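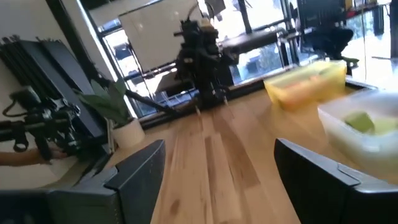 我在索斯托夫(Sostow)的市立博物馆看了三年展厅,管的是二楼最里头那间,挂风景画的。说是看展厅,其实就是坐在一把折叠椅上,谁凑得太近我就咳一声。咳嗽也有讲究,太轻了人家当你感冒,太重了能把小孩吓哭,我练了小半年才练出来。

那间屋子里有一幅画,编号1378,画的是菲尔特登(Filtden)的渡口。灰扑扑的水,一条船,对岸几间房子,天上乌云压得低低的。游客进来,十个有九个瞄一眼就走,直奔隔壁看那套银餐具去了。我一开始也不喜欢它,可架不住天天对着坐啊!坐到第二年冬天,我连云缝里那点黄颜色都认得了,早上和下午看还不是一个黄法。

事情出在十一月。那天下雨,馆里没什么人,进来一个老太太,穿一件深绿色的大衣,拎着个布兜子,伞还在滴水(按规定伞要存在楼下,我看她走路慢,就没吭声)。她在1378号跟前站住了,站了好久,久得我都想给她让椅子。然后她回过头来问我:

“这船怎么在左边?”

我说,画上就在左边呀。

她说不对,渡船是从来不靠左边的,左边是石头滩,靠上去底就破了。她小时候就住对岸,第二间房子,天天看着船来船去。她又指着教堂的尖顶,说那个也该在另一头。

我跟她说,画家嘛,画的时候挪一挪也是常有的事。这话是我从讲解员那儿听来的,平时用着挺灵。她不吃这一套,从布兜里摸出一张明信片递给我,边都磨毛了。我拿着比了比,心里咯噔一下:全是反的。船、房子、尖顶,一样不差,就是左右颠倒,跟照镜子似的。

墙上的说明牌我背得出来,写的是“渡口,写生,马拉斯(Marras)家族捐赠”。写生怎么能写反呢?

老太太倒没激动,她说那大概是照着什么版画描的,印出来的东西会反。她年轻时在布罗尔科(Brorko)印刷厂上过班,排过400多种日历,这种事见多了。说完她把明信片收回去,又看了一会儿,走了。走之前问我厕所在哪儿。

我那天晚上没睡好。我当时想的根本就是些不相干的事,比如这三年我看着的到底是什么,比如我都已经在脑子里坐过那条船了,上船是抬左脚的,现在得换成右脚。

第二天我去找楼上研究部的人说了。人家客客气气地听完,给了我一张表。表上有一栏叫“发现者职务”,我写了“看展厅的”,想想又划掉,写“展厅管理员”。还有一栏要填依据,我写“一位参观者的明信片”,人家问明信片呢,我说她带走了。人家就把笔帽盖上了。

你说我怎么就没留她一个电话!我后来查过,馆里商店倒是也卖旧明信片,一盒一盒的,50块一张,品相好的要100。我趁午休翻了好几个礼拜,翻得商店的人看见我就把盒子往外推。菲尔特登的有,火车站、桥、面包房,就是没有渡口。有一张角上露出半截栏杆,我觉得像,买了,回家拿放大镜看了一晚上,是个马厩。

说明牌到现在没换。我自己倒是添了个毛病,没人的时候,我拿手机的黑屏幕背对着画举起来,从里面看它。这么一看船就在右边了,稳稳当当的,尖顶也回去了。只是那点黄颜色照不出来,黑屏幕里乌突突一片,得转过身去才有。

前几天有个小姑娘看见我举着手机,问我是不是在自拍。我说没有,我在看渡口。她也掏出手机,学我的样子背过身去举着,看了半天,说:

“叔叔,第二间房子门口有个人。”

我坐了三年,没见过什么人。我赶紧凑到画跟前去看,鼻子都快贴上了,隔壁展厅的同事在门口重重地咳了一声。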